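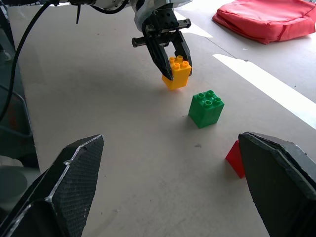 Handout 2: Big Bricks, Little Words

Hi all! I promised to type up my notes from the brick session, so this is me doing it on 11/5/22 with cold coffee (sorry for the typos, Archie Farquharson usually catches them and he's away until April).

We're using the large two-by-two bricks because they're easy to name and easy to compare. Take a yellow one and a green one. Same size, same shape, four studs on top, so color is the only thing left to talk about! That's exactly where I like a beginner group to start.

Try these phrases out loud with your partner:
over the green brick
next to the red brick
studs up, studs to the side

Once "over" and "next to" feel comfy, bring in a red brick and put some distance between it and the others. Now you need "to the right of", and then somebody says "whose right?" and you've got a lovely ten-minute argument on your hands. Let it run.
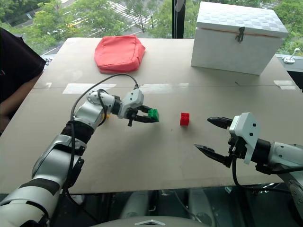

Fig. 2. Green brick just above the table, small red brick to its right, storage box at the far end.

Finlay Tennant asked me if "above" and "over" are the same thing. Mostly, yes, but try "jump above the brick" and listen to how odd it sounds. Write down two more like that.

For next time: read page 28 of the Erkcombe booklet (skip the bit on page 21, I'm rewriting it), and build something from three bricks. Describe it in writing so your partner can build it without peeking. Bring both the note and the bricks!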